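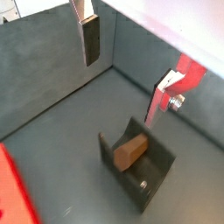

**Against the score sheet: what a student robotics club should be graded on**

Every September the club at Ternport opens with the same exercise. A block rests at an angle in a fixed cradle on the floor of a gray enclosure. The arm has to take hold of the block, lift it clear of the channel, and put it back. There is one cradle and one block. New members tend to look at it for a minute and ask when they get to the real task.

My position, after several years of running this exercise, is that it is the real task, and that the way we score it at competitions is wrong. The regional rules count completed cycles in a fixed time. I think the count should be dropped for first-year teams and replaced with a graded log. The rest of this page is the argument for that, including the parts of it I am less sure of.

**What the exercise asks for**

A block lying flat on an open table can be approached from straight overhead with almost any finger spacing wider than the block. A block in a cradle can't. The side walls of the holder take up the space where the fingers want to go. The block sits at a slope, so a level grip touches one edge first and turns the block before the second pad makes contact. The holder is also set diagonally to the enclosure, which means the wrist has to be rotated to match, and the amount of rotation has to come from somewhere: a measurement, a camera, or a guess.

Most teams start with the guess. They jog the arm by hand until it looks right, save the pose, and replay it. This works until someone bumps the base. Then it fails by a few millimeters, which is enough, and the team saves a new pose. I have seen a file with 421 saved poses in it, nearly all of them for the same pick. The students who made that file weren't lazy. They had been told that cycles were what mattered, and saving another pose was the fastest way back to completing cycles.

**What the count rewards**

Last season the team on the Rilteck arm finished with 2,053 logged attempts. The team on the older Volari arm had 300. By the regional score sheet the Rilteck team was far ahead, and it placed well. When I went through the logs over the summer I came away with a different ranking.

The Rilteck log had a time and a pass or fail for each attempt, and nothing else. When the failure rate jumped in the middle of the season, no entry recorded any change to the machine. It could have been a pad, a loose fastener, a shifted fixture, or an edit to the approach path. The students thought it was probably the pads. They replaced them, the rate came down, and they moved on. They had also re-seated the cradle the same afternoon, so the evidence for the pads is weak.

The Volari team wrote a line of text for each failure. "Left pad touched wall before block." "Block rotated on lift, set down crooked." "Wrist angle 2 degrees off after restart." A stranger could take that log and find the three problems that accounted for most of the trouble. One of them was in my own instructions, where I had given the tool offset with the wrong sign. I would not have found it from a pass/fail column.

A scoring rule is a design requirement whether or not it was written as one. Students read it closely and build to it. If the rule counts cycles, they will raise the speed, skip the notes, and reset by hand between attempts in ways the rule doesn't cover. I don't blame them. I would do the same.

**What I would score**

The proposal I sent to the regional organizers has four items for first-year teams:

- A written approach plan before the first powered attempt, with the expected contact order of the two pads.
- A failure log in plain words, one line per failure.
- A change log for hardware and software, with no more than one change between test runs.
- A recovery test. A judge shifts the fixture by a small amount and the team has to get back to a working pick.

The last item carries the most weight. A team that understands its own coordinate frames can re-measure the fixture and be picking again quickly. A team with a long list of saved poses has to start over. The difference shows up within minutes, and it is hard to fake.

I left speed out entirely. Second-year teams can have it back. By then they have a machine whose behavior they can explain, and making it faster is a reasonable next problem.

**Objections**

The first objection is that logs are dull and will drive members away. This is partly true. We lose people in the fall, and some of them say it was the paperwork. But we also lost people under the old rule, mostly in the spring, when the arm stopped working and they had no way of finding out why. I don't have good numbers to compare the two.

The second is that judging a log is subjective. It is more subjective than a counter. Two judges scoring separately, with the scores averaged, would bring that down to a level I could live with. Science fairs have managed on looser terms.

The third comes from the people who run the Valentini Cup, who point out that spectators like to watch fast machines. I agree. I like to watch them too. The answer is to keep a speed round as an exhibition, outside the ranking, and let anyone enter it.

A fourth objection, which I take more seriously, is that a single fixed pick is too narrow. A student could do everything I ask and never see a part that slips, bends, or arrives in the wrong place. The recovery test covers a little of this and leaves most of it untouched. My reply is that the narrowness makes the faults readable. With one holder and one part, a bad grip has a short list of causes, and a beginner can work down it in an evening. Add bins of mixed parts and the list becomes too long for a first-year student to finish, so they go back to guessing.

At Ternport we will run the exercise under the new scoring this fall, whether or not the region adopts it. Teams that want to enter the regional event will still need a cycle count, so the old sheet stays in the binder behind the new one. Saved poses are allowed, as before, but each one now needs a written note saying what was measured to get it.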